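Section 8: Fitting the Winter Cover to Your Boat

We would suggest reading this whole section through with a cup of tea before you carry anything down to the boat. The Drultico cover is not a difficult thing to fit, but it is a large one, and it's much nicer to know which end is which before the breeze gets hold of it! Pick a still day if you possibly can, and ask a friend along to take the other side.

You will need the cover itself, the ridge pole, the bag of ties, a soft brush and a step or stout box to stand on. The ridge pole comes in 3 pieces, which push together and lock with a small spring button.

Before you begin

1. Brush the deck clean and let it dry. Grit left under the cover will rub away at your varnish all winter long.

2. Take down anything that stands up and can be removed: aerials, flagstaffs, the burgee if you have left it flying (plenty of us do).

3. Pad whatever is left. Old towels and a length of split hose are perfectly good for stanchion tops and cleats.

CAUTION: Never stand on the cabin roof while the cover is half on. You can't see the edge through the cloth, and it becomes slippery with the least bit of dew.

Raising the ridge

4. Push the pole sections together on the ground, listening for the click at each joint, then pass the pole up to your helper.

5. Rest the forward end in its crutch and the after end in the taller one. The ridge must slope a little towards the bow so that rain runs off. If your boat was built with a tabernacle, the shorter crutch sits just behind it.
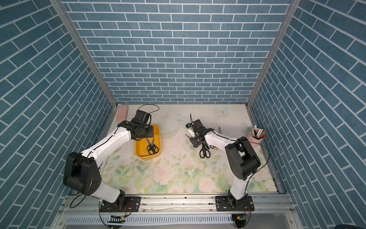 Fig. 8. Two arms at work over the floral mat, with blue brick-pattern panels behind.

6. Lay the rolled cover along the ridge with the label facing the stern. Unroll it one side at a time, working from the middle outwards, and keep a hand on it as you go.

7. Clip the bow loop first, then the stern loop, and only then start on the side ties. Pass each tie under the hull and make it fast to its partner on the far side. Please don't tie to the trailer or the cradle, however tempting it looks, as the cover will pull unevenly whenever the boat settles.

Note: The cloth weighs 700 grams to the square metre and will feel stiff in its first season. It does soften up. Vilja Keskinen at our Jullbridge loft keeps hers indoors overnight before fitting, and it goes on far more willingly for being warm.

Looking after the cover

Have a look at the ties after any strong wind, and knock snow off from the inside with your soft brush. Leave both end vents open, even in hard weather, or you'll find mildew on the cushions come spring. Spare ties are listed as part 248 and can be ordered by the bag.

When the cover comes off, rinse it with plain water and hang it until it is properly dry before rolling it up. Washing powder will take the proofing out of the cloth, so keep it well away.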